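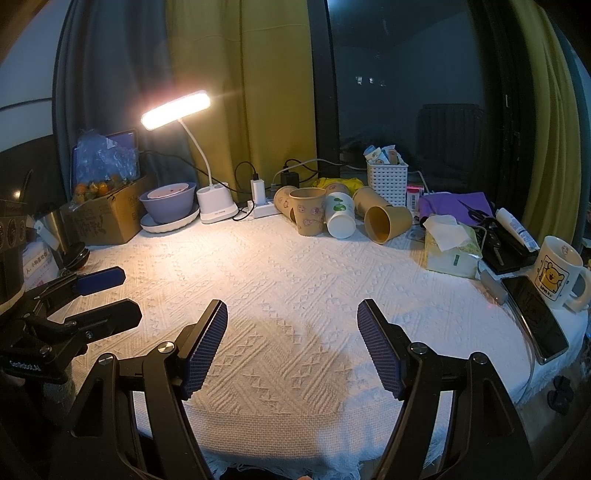

Caring for a white woven tablecloth with a fringe (dining table, daily use)
Home Textiles > Table linen > Washing and shrinkage
Page 1 of 1

e_omerovic
Posted 2023-07-28

Looking for input on laundering a white tablecloth with raised diagonal lines and small crossed diamonds in the weave. The border is a plain, coarse grid and ends in a fringe. The label is gone. I bought it in February from the Marquez outlet and believe it is all cotton, but I have no paperwork.

Current problem: the middle has gone dull compared to the sides. The sides are permanently under things (a cardboard box of fruit, bags, packages) and get no wear. The middle gets plates, elbows and a laptop.

Questions:
1. Wash temperature.
2. Whether the fringe needs protection in the machine.
3. Whether the raised pattern flattens if ironed.

Eleni

tdalisay
Re: Caring for a white woven tablecloth

Before you choose a temperature, measure it. Lay it flat, measure both directions, write the numbers down. A raised weave takes up more in one direction than the other, and without a starting figure you won't know what you lost. The first hot wash on mine took 2 inches off the length and almost nothing off the width.

With a round-edged table you have some slack on the overhang, so a small loss may not matter.

Teodoro

Lovely_O
Re: Caring for a white woven tablecloth

Warm, not hot. Liquid detergent. Powder collects in the grooves of a raised weave and dries as a gray film, and that may be your dullness right there. Run one extra rinse with no detergent and look at it again before you try anything stronger.

For the fringe: mesh bag, or fold the cloth so the fringed ends are inside and baste it shut with a few long stitches. I baste. It takes five minutes and saves an evening of combing out knots.

jcalimlim
Re: Caring for a white woven tablecloth

I disagree on warm. If it's cotton and it's white, hot is fine and gets out cooking oil that warm will leave behind. Mine has been through at least 20 hot cycles with oxygen bleach. The shrinkage happened in the first wash and then stopped.

Agree on liquid detergent.

Lovely_O
Re: Caring for a white woven tablecloth

> If it's cotton and it's white, hot is fine

She has no label. "Believe it is all cotton" is not a fiber test. Snip one thread from the fringe and burn it over the sink. Cotton leaves soft ash. Polyester leaves a hard bead.

hdimaculangan
Re: Caring for a white woven tablecloth

Two additions.

Check the light before you treat for dullness. If a window lights one side and a warm bulb lights the other, the cloth will read as two different whites, and anyone standing at the table puts a shadow on the middle. Take it outside in daylight and compare.

Second, get the fruit box off it. Corrugated board holds moisture and can leave a tan outline on cotton. Juice from a split fruit goes through the bottom flaps and you find it a week later. Put a tray under the box. What is the fruit?

e_omerovic
Re: Caring for a white woven tablecloth

Small orange ones with the papery husks. Ground cherries, sold by the box at the Ginbridge market. They stay in the husks until eaten, so leakage has been low, but I take the point about the cardboard.

Burn test done on one fringe thread. Soft gray ash, no bead.

jcalimlim
Re: Caring for a white woven tablecloth

Then it's cotton, or at least that thread is. Hot.

tdalisay
Re: Caring for a white woven tablecloth

That thread is. The fringe is normally the ends of one set of threads. The other set can be a blend. Pull one from the crosswise direction before you call it 100 percent.

On ironing: face down on a folded bath towel, steam, light pressure. Face up on a hard board will flatten the diagonals. They come back partly at the next wash.

e_omerovic
Re: Caring for a white woven tablecloth

Crosswise thread also burned to ash. Measurements taken. Compared in daylight: the middle is still duller, but the difference is smaller than it looks indoors.

Plan is an extra rinse first, then one warm wash with liquid detergent, fringe basted in. If the dullness stays I'll go to hot with oxygen bleach.

Lovely_O
Re: Caring for a white woven tablecloth

Reasonable order. Line dry it, and pull the corners square while it is damp.

jcalimlim
Re: Caring for a white woven tablecloth

You'll end up at hot. Post the measurements when you do.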